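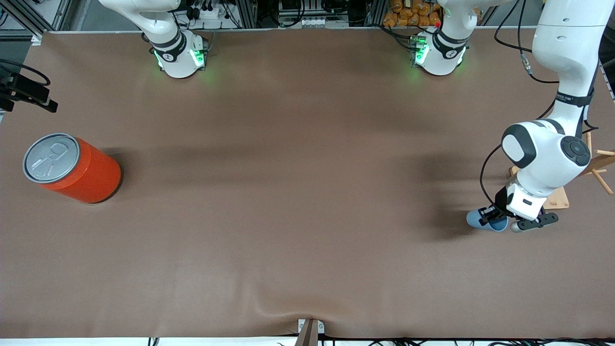
Large table with a matte brown covering, held by a small metal clamp at the edge

Table covering

A table covering is a sheet of cloth, paper, plastic or other flexible material which is laid over the top of a table. It may protect the table from damage, protect other things from the table, reduce noise and reflection, or give the table a more pleasant look. The word tablecloth is used mostly for coverings on which meals are served. In workshops, offices, schools and shops the more general words cover, sheet and mat are common, and the border between these words is not sharp.

Contents
1 Terms
2 History
3 Materials
4 Size and drop
5 Fastening
6 Wrinkles and folds
7 Color and surface
8 Care
9 Regional customs
10 See also

Terms

The part of a covering that lies on the table is called the top, and the part that hangs down is called the drop or the overhang. A covering with a drop that reaches the floor on all sides is known as a full-length cloth. A runner is a narrow strip placed along the middle of the table, and it leaves most of the surface free. A placemat covers only the place of one person. An underlay, also called a silence cloth, is a thick and soft layer which lies below the visible cloth and is not meant to be seen by the guests.

In the furniture trade the word protector is used for underlays with a waterproof back. Some makers sell the protector and the cloth together, for instance the Dinuner line of the firm Friesen, in which the protector has a thin rim of rubber and the cloth is cut to the same outline.

History

Cloths for the table were known in the ancient Mediterranean world, but it is difficult to say how common they were in ordinary houses. In medieval Europe a long white cloth of linen was a sign of a wealthy household. Guests often wiped their hands on it, and separate napkins came into general use later. Many tables of that time were only boards on trestles, which were put away after the meal, and the cloth did the service of hiding the rough boards.

Woven patterns in linen damask became an important article of trade in the early modern period. The pattern of damask is made by the weave alone, so a cloth of one color shows figures when the light falls on it from the side. Carpets from the east were also laid on tables in rich houses, as they were considered too valuable for the floor.

Oilcloth, a cotton or linen fabric treated with boiled linseed oil, made it possible to clean a table with a wet rag. It was popular in kitchens during the nineteenth century. In the twentieth century it was replaced in most places by cotton coated with vinyl, and the old name stayed in use for the new material. Paper on rolls became usual in cheap restaurants, in canteens and at outdoor feasts.

The town of Vesalham had a weaving industry that lived almost completely from table linen. Its largest mill employed 200 weavers at its best time. The mill building is used today as a school of textile crafts, and one of the wide looms is kept in the entrance hall.

Materials

Linen is strong, takes up water well and becomes softer with each washing. It wrinkles easily, and many people iron it while it is still damp. Cotton is cheaper and easier to iron, but it loses its color sooner. Polyester and mixed fabrics keep their shape and dry quickly. They do not take up spilled liquid as well as linen does, and grease can be hard to remove from them.

Coated fabrics have a textile back and a closed upper side. The back gives strength and keeps the covering from sliding, and the upper side can be wiped. Sheets made only of plastic are lighter and cost less, but they tear at the corners and they keep the marks of folding for a long time.

Felt and baize are thick fabrics of wool or of wool with other fibers. They are used on card tables and on billiard tables, and also under typewriters and sewing machines in order to reduce the noise. Leather is used for writing desks, where it is normally glued into a shallow recess of the wood. Cork, rubber and silicone are used for mats on work tables. Heavy paper is often chosen for painting and for gluing, and it is thrown away after the work.

Size and drop

The size of a covering is found by measuring the table and adding the drop two times to the length and two times to the width. For daily meals a short drop is preferred, as a long one lies on the knees of the people who are sitting. For formal dinners the drop is longer. A round table can take a round cloth or a square one. In the second case the corners hang lower than the sides.

On work tables the covering is frequently cut to the same size as the top, or a little smaller, and a strip of the table remains free along one side or more. A drop is not wanted there, because clothes and tools can catch on it and pull everything down.

Fastening

The weight of the cloth is enough to hold it indoors in most situations. Outdoors the wind makes some kind of fastening necessary. The following methods are known:

Clamps and clips grip the table edge together with the covering. Spring clips of steel or plastic are pushed on by hand, and screw clamps are used for thicker tops. They hold well, but the material may be lifted or drawn into a fold near the place where they sit.

Weights are hung on the corners or sewn into the hem. Decorative ones are made in the form of fruit, shells or small bells.

Elastic bands are sewn into the edge, so that the covering closes under the top like a fitted bed sheet. The size must then agree quite exactly with that of the table.

Adhesive tape is fast and cheap. It can leave a sticky layer on varnish, and it is mostly used with paper and plastic sheets.

Tacks and staples are used for permanent coverings, for example on folding card tables, where they are hidden on the lower side.

Wrinkles and folds

A covering that comes out of its package shows the lines in which it was folded. In formal service a sharp line along the middle was once regarded as correct, and it helped the servants to place the cloth straight. Today the lines are more often ironed away. Large cloths are stored on tubes to avoid them.

Soft wrinkles can be smoothed with the hand from the middle of the table outward. Plastic and coated sheets become flatter after some hours in a warm room. They can also be laid with the back side up for one night. Ironing is possible only through a dry towel and at low heat, and for some plastics it is not possible at all.

Color and surface

White remains the usual color for formal meals. Brown, gray and dark green are common on work tables, where they hide small stains and are restful for the eyes. A matte surface gives fewer reflections than a glossy one, and for this reason it is often recommended for drawing, reading and fine handwork under a strong lamp. A surface with a busy pattern makes it harder to find small parts such as pins, beads and screws.

Care

Stains of wine, coffee and fruit should be treated before they become dry. Cold water is suitable for most of them, while hot water can fix the color in the fiber. Wax is first made hard with ice and then broken off. Coated coverings are cleaned with a soft cloth and mild soap. Strong solvents should be avoided, as they can attack the coating.

Regional customs

In the Wallunholm district a covering of dark wool lies on the kitchen table during the winter and is changed for a light one at the end of January. The day of the change is celebrated with a common meal in the village hall, for which 19 tables are put in one row under a single strip of linen. The strip is woven in 5 parts and sewn together by hand, and each part is kept by a different family until the next year.

See also

Napkin
Desk pad
Oilcloth
Damask
Trestle table

Last revised January 22, 2019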